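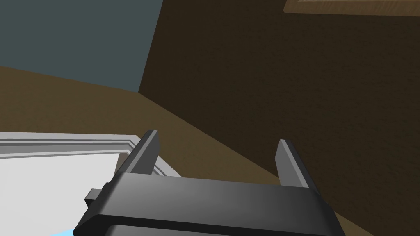
Gripper keeps stopping wide open over the tray corner in sim, how is everyone setting up their cell?

benchmouse
Posted Sunday

OK so I've been building a twin of our little kitchen cell before I touch the real one, and I'm stuck on something dumb. Picture is the wrist view. Open fingers, white tray on the left, brown counter running off behind it, dark panel on the right. The left finger ends up near the rim and the right one is out over the counter, and that's the spot where my close command goes nowhere. The approach runs fine. Then it sits there with the fingers spread until the step times out.

Arm is an Evero, gripper is the Cundano two-finger, and the model files for both came out of the Tukent starter pack. I've got the open and close timeout at 2,000 ms. Anybody seen this?

gantry_pete
First thing I'd look at is the collision shape on the tray. That rim has ridges and a step in it, and if you let the importer wrap the whole tray in one hull, the hull fills in the inside and your finger is bumping into a solid block you can't see. Turn on the collision view and look. I lost most of a week to this with a sink.

benchmouse
Ooh. OK, collision view is on and yep, the tray is a solid brick. The pretty mesh has an inside and the physics one doesn't. I'm going to split the rim into boxes and put a thin slab in for the floor.

lowtorque
I'd fix the tray, sure, but I don't think that's your whole problem. A finger hitting a block would still jitter or push back a little. Yours doesn't move at all, right? That sounds like the close command never reaches the joints. Check whether both fingers are driven or if one is set to mimic the other. The Tukent pack I downloaded had the mimic joint pointing at a name that didn't exist.

gantry_pete
Disagree, if the hull is deep enough the solver can just lock up and you get zero motion. Seen it plenty.

lowtorque
With a default solver? Lift the arm straight up, away from everything, and send a close. Takes a minute and then we don't have to argue about it :)

benchmouse
Did the lift test. Fingers still don't close in free air!! So lowtorque gets this one (sorry Pete, the tray was still wrong though). The mimic joint was looking for "finger_r" and mine is called "finger_right". Fixed the name, and now it closes in the air every time. 29 closes in a row and I quit watching.

Rim boxes are in too. Back at the tray corner it gets the left finger inside the rim on most tries, but I still get a snag when it comes in low.

kettle_and_cog
Don't grab at the corner! Pick a straight run of the rim and come down square to it. Corners are where two of your boxes overlap and the contacts get weird. We run a Bittencourt cell at work with trays a lot like that and the taught grasp is always mid-side.

benchmouse
I'd love to, but the dark panel is close on the right and I'm worried about the wrist swinging into it if I move the grasp around.

kettle_and_cog
Then move the tray. It's a sim, you can drag it! If it's easier on the real bench too, put a stop block there so it always lands in the same spot.

gantry_pete
Moving the tray to suit the arm is kind of cheating. I'd want the cell to cope with trays where people leave them.

kettle_and_cog
Depends who's leaving them. If it's one machine with one job, fixture it and go home.

lowtorque
Both fine. What clearance have you got going in, benchmouse? I leave 13 mm over the rim before the final drop, then slow way down.

benchmouse
I had it at 5. Bumped it up to 13 and no snags so far tonight. Going to shorten the timeout to 1,000 as well, now that a close really closes. I'll do the mid-side grasp tomorrow and post the joint file for anyone with the same Tukent pack.

lowtorque
Please do, mine's still patched by hand and I forget every time I reinstall.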